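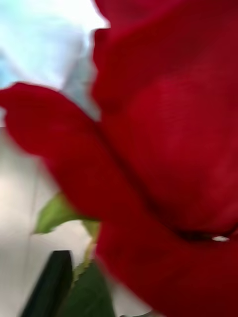

A red rose in close view.

Tituvance Opens Tristwood Cold Store for Cut Flower Wholesalers

May 2018 - Tituvance has opened a cold store at its Tristwood site for wholesalers who handle cut flowers. The building has 24 chilled rooms, each with its own temperature and humidity controls. Rooms are let by the month. The first tenants moved stock in during February, when the site ran on a trial basis.

Each room is held between 34 and 38 degrees Fahrenheit. Readings are logged every five minutes and kept for 300 days. Tenants can download the log for their own rooms at any time. If a room leaves its set range, the duty operator and the tenant both receive a text message.

The refrigeration plant was supplied by Kerier and uses a single loop with two compressors. Either compressor can carry the full load. Backup power is provided by a diesel generator rated at 200 kilowatts.

"Wholesalers asked for records they could hand to a buyer," said Garba Eze, operations manager at Tituvance. "The log covers the full time a box spends with us, including the dock."

The loading dock has four doors and is chilled to 45 degrees. Trucks must book a slot. 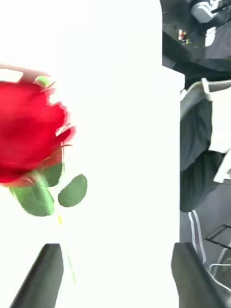 Rates and Booking

A standard room holds 154 boxes on fixed racks. Tenants may share a room if both agree in writing. Fruit is not accepted in any room, as it gives off ethylene gas that shortens the life of cut flowers. Tsao will manage booking and billing for the site.

Contact: Danica Kubíček, Tituvance press office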